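Moving the bread day

2023-01-05

Well, the tree is down, the last of the stilton has been eaten on toast, and I've spent most of the morning picking pine needles out of the rug, so it must be time for me to sit down and write something. I meant to post in November and then I didn't, and then it was Christmas, and you know how that goes.

What I want to write about is bread, and mainly the boring side of bread, the fitting-it-into-your-week side. I get more emails about that than about anything else on here (hello to the person in Pridden who has written to me twice about her cold porch, I haven't forgotten you). People buy the flour, they get a starter going, they make one lovely loaf on a day off and then the jar goes to the back of the fridge and grows a grey hat. I've done it myself. My first starter lasted until we went on holiday to Grusen, and when we came back it smelled like nail varnish and I tipped it down the sink without a second thought. You can bring them back from that, by the way. I didn't know!

For years I was strictly a weekend baker. I'd feed the jar at breakfast, mix at lunch, fuss over the dough all afternoon and bake at some silly hour of the night when I should have been in bed. The loaf was usually good but I was shattered, and I couldn't go anywhere. If a friend rang and said come for a walk, I'd be stood there with dough up to my elbows saying sorry, I've got folds to do. It sounds quite sweet the first time and a bit unhinged by the fifth.

So last year I changed it all round. I now mix in the evening on a work day, leave the bowl on the side overnight, shape it before I've had my shower and put it in the fridge. Then it sits there until I want it. That might be the same evening, or the next one, and once it was the one after that (a bit sour, very flat, made cracking croutons). The oven goes on when I get in, the bread bakes while I'm making tea, and we eat it far too warm with too much butter.

The thing that made it possible was using less starter. A lot less. The recipe I learned from wanted 100 grams and in my kitchen in summer that's a runaway train, you'd come down in the morning to find it climbing out of the bowl. I cut it and cut it until the dough was just about ready when my alarm went off. In winter I put more back in. I can't give you a number that'll work in your house, I don't know how warm your house is! But if yours is always overdone by morning, try less before you try anything cleverer.

I should say something about the kitchen, as that's where all this goes on. Ours is small and north-facing and the one decent stretch of worktop is next to the window, which leaks cold air from October to April. I used to curse that window. Now I shove the bowl up against it in July and keep it well away in January, and it does half the work for me. The top of the boiler is the other useful spot. I've proved dough up there, dried herbs, and once thawed a very frozen pair of gloves.

I've wanted a marble worktop ever since I first tried making croissants, and I still look at them when I ought to be doing other things. Ours is old laminate with a burn mark from before we moved in. It's perfectly fine for bread and hopeless for pastry, where you want everything to stay cold while you faff about with the butter. I once put a bag of ice on it first to chill it down and ended up with a puddle.

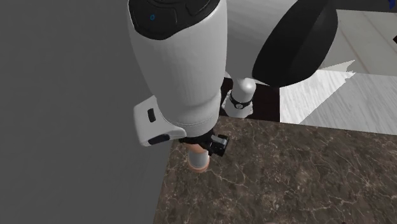 Marble countertop, a computer-made one. I can dream.

Anyway, back to the real world and the burn mark.

Flour. I get asked about flour a lot and I'm afraid my answer is very dull. I use a strong white from the supermarket for most of the loaf and then a scoop of something with more going on. For a long time that was rye, because I like the smell of it, but in the autumn I found a stoneground wholemeal from Tisten at the farm shop and I've been a bit obsessed. It's coarse and nutty and drinks water like you wouldn't believe. The first loaf I made with it I used my normal amount of water and the dough was like a cricket ball. Second time I just kept splashing it in until it felt right, and it was one of the best things I've made all year.

It isn't cheap, mind you. That's why it's a scoop and no more. I know there are people who'll tell you it's not worth bothering unless all your flour is milled by moonlight, and good luck to them, but I've got a household to feed and they will eat a loaf in a day if I don't hide it.

The tin question also comes up. I went through my round-loaf phase like everyone else, with the basket and the rice flour and the fancy slashing, and they look gorgeous, no argument there. But the slices from the middle don't fit in the toaster and the slices from the end are about right for a doll. Most weeks now I bake in a plain old tin. It was my nan's, it's black as anything and has a dent in one corner, so every loaf comes out with the same little dimple. I never wash it, I just wipe it out with a bit of kitchen roll. I can hear some of you wincing from here.

If you do bake in a tin, please take the bread out for the last few minutes and put it straight on the oven shelf. It makes such a difference to the sides. I left mine in the tin to the very end for ages and wondered why they were always pale and a bit sweaty.

Disasters of last year, then, as I promised I'd be fair and not just show off. I forgot the salt, which I do at least once every winter, and if you've never eaten bread without salt I can only say it's like chewing a duvet. I left a dough on the boiler, went out, stayed out, and came home to something that had glued the tea towel to the bowl. I baked a loaf with the greaseproof paper folded into it, and found it at the table with guests there. And I dropped an entire jar of starter on the kitchen floor, glass everywhere, the whole lot in the bin.

That last one upset me more than it should have. I'd kept that jar going for 4 years! Luckily I'd given some away to a neighbour in the spring, and hers was still bubbling on happily, so I went round with an empty jam jar and a sheepish face and she gave me some of it back. Do give your starter away, is my advice. It's the best back-up there is. I've since dried some too, smeared thin on baking paper and crumbled up once it was brittle, and it's in an envelope at the back of the tea towel drawer.

I've also finally started writing things down. I've never been a notebook person, I have a drawer full of beautiful ones with two pages used, but I stuck a cheap little pad to the side of the fridge with a magnet and it's been brilliant. I put what time I mixed it, how cold the kitchen felt (my scale runs from "fine" to "dressing gown" to "coat") and whether the loaf was any good. Looking back through it at New Year I could see straight away that all my flat ones were on "fine" nights when I hadn't cut back the starter. You'd think I'd have noticed without a pad, but there you go.

What's next? I'd like to crack a proper seeded loaf, the heavy dark sort you slice very thin. We had one at a café called Nurmi when we were away in the summer, with smoked fish and pickled cucumber, and I've been trying to copy it ever since. I've had 3 goes so far. The first was raw in the middle, the second was a brick, and the third was close, I'd say, but it needed another day before I cut it and I have no patience at all. I think the seeds want soaking overnight and I think the oven wants to be lower than feels sensible. If anyone has a recipe that works in an ordinary oven, please, please leave it in the comments.

I'm also going to have another crack at croissants while the kitchen's this cold. Coat weather is good for something! I've got a block of the good butter in the freezer and a free day coming up, and if it all goes wrong we'll be having bread and butter pudding, which in this house counts as a result.

Oh, and thank you for all the comments on the marmalade post. There are 267 of them now, which is frankly bonkers for a post about peel. I've read every single one, and yes, I'll do the whisky version again as soon as the Sevilles are in. The greengrocer says they're coming any day, and I've been saving jars since the summer, so if you're one of the people who asked, watch this space. Right, that's the oven timer going.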